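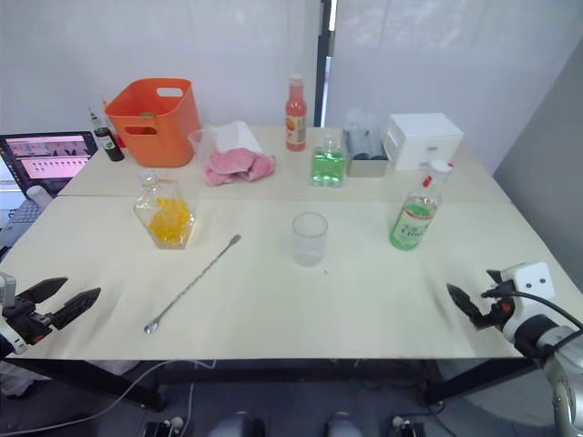

1/ Tallton is voting Monday on whether small cafes can stay open past 9 pm. I read the whole proposal last night. Notes below.

2/ The rule now: any place with fewer than 17 seats closes at 9 unless it holds a full bar license. The license is $2,000 a year. A soda counter pays the same as a cocktail bar.

3/ Pylyp Polishchuk runs the counter on Rao Street. No alcohol, just syrups, tea and soda water. He told me most of his sales come after 7, so the 9 pm close hurts.

4/ The new version adds a late permit for places that don't serve alcohol. It costs $900. You can stay open until midnight, with no music outside after 10.

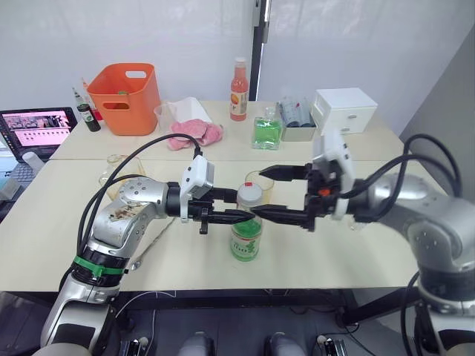 5/ Lurholm did this a few years back. I lived there then. Main street had people on it at night and the noise was fine on my block.

6/ My one complaint is the permit has to be renewed every February, in person, at the county office. That's about an hour's drive each way.

7/ Voting is at the library, 7 am to 8 pm. Bring ID.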